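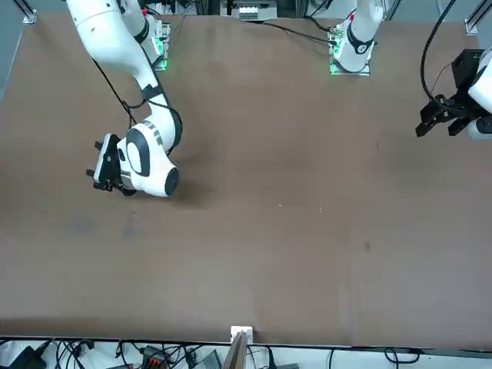
# Floor and Tables Meeting, January

**Chair:** Jaqueline Barajas
**Minutes:** the bench lead, under protest, third time running
**Present:** day shift, evening shift, purchasing, one person from facilities (left after item 4)
**Start:** 9:40 a.m., ten minutes late, no room booked

## 1. Minutes of the last meeting

Accepted with one change. The minutes said the evening shift "agreed" to put loose tools away before leaving. The evening shift says they agreed to discuss it. Changed to "discussed."

## 2. Tabletops

Jaqueline reported that the brown tables are in better order than in the fall, and that tops are getting cleared between sessions. The day shift agreed. I asked what we were comparing with, as no one wrote down how the tables looked in the fall. Jaqueline said she remembers it well enough. Noted.

There are still small white specks on the brown surface. The day shift thinks they are crumbs of packing foam. The evening shift thinks they are paint. Facilities thinks they are in the finish and will never come off. Each side was very sure, and I don't believe any of them has run a thumbnail over one.

Purchasing brought a bottle of Linuvell surface cleaner and read out parts of the label. It is meant to leave no residue on matte surfaces. I said we had heard the same about the last one, and that a damp cloth costs nothing. Agreed to try the Linuvell on a back corner of one table first and leave it there until the next meeting.

**Action:** day shift to wipe half the corner with Linuvell and half with water, and mark which is which. With tape, please. Not from memory.

## 3. Things parked at the far edge

The longest item. The question was where trays and bowls go when they are not in use. The blue tray with the yellow bowl in it keeps ending up just past the far side of the table, by the chair. The day shift says this is a sensible place: you can reach it, and the top stays free. The evening shift says it is in the way of whoever wants to sit down.

Jaqueline proposed a shelf. Purchasing has a quote for a Plustero shelf unit at $336, delivery included, assembly not. The brochure says a unit like this "ends clutter." My own experience of shelves is that they fill up and the clutter stays where it was. I asked for it to be recorded that we bought a rack for this purpose last year and it now holds the broken label printer and a box of coats.

The evening shift asked if we could simply carry the tray to the white desk at the back. The day shift pointed out that the desk already has black equipment and cardboard boxes on it, and more boxes are stacked behind it, so this amounts to moving the problem across the room.
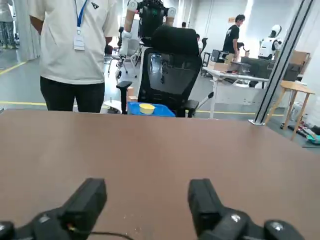

It was then suggested that the boxes go first and the shelf question be taken up afterward. I supported this, mostly because it is free. Jaqueline wanted a date for the boxes. No date was given. Purchasing thinks some of them are being kept in case of returns, but could not say which, and the return period on the Hämmerli order ran out seven weeks ago.

**Action:** purchasing to go through the cardboard and mark what can be flattened. Shelf quote parked, not rejected.

## 4. Floor

Tools and other items are lying on the floor under the wooden stool, some of them teal and red, so they can't be hard to spot. Everyone agreed this is bad. Everyone agreed last time too.

Facilities repeated that the floor is mopped only where it is clear, and that they won't lift other people's tools. That seems fair. The evening shift offered to bring in a bin. Asked who would empty the bin, they said they would "see how it goes."

Jaqueline asked for a sweep of the floor at the end of each shift, two people, no sign-off sheet. I would have kept the sheet. Without it we are going to have this same item again in the spring.

**Action:** both shifts, starting now. Facilities left at this point.

## 5. Seating

Short. The black mesh chair stays where it is for the moment. A request came in for more of them, with headrests. Purchasing says a refurbished one from Tamgate is over $60 before shipping and that the arms on refurbished chairs tend to be loose. The person asking said a loose arm is better than the stool, which has no arms and no back.

Jaqueline asked who uses the stool. Three people said they did, and two of those said they only put things on it. No decision. I suggested we find out whether the chair we have gets sat in before we pay for another.

## 6. Any other business

- Badges to be worn inside the work area. Most people do. Blue lanyards can be had from the front desk.
- The day shift asked for a second hook by the door for cleaning cloths. Approved on the spot, the only thing that was.
- Request to move this meeting to the afternoon. Evening shift in favor, day shift against, left open.

**Closed:** 10:50 a.m.
**Next meeting:** February, same place if we can get it. Bring the taped corner results.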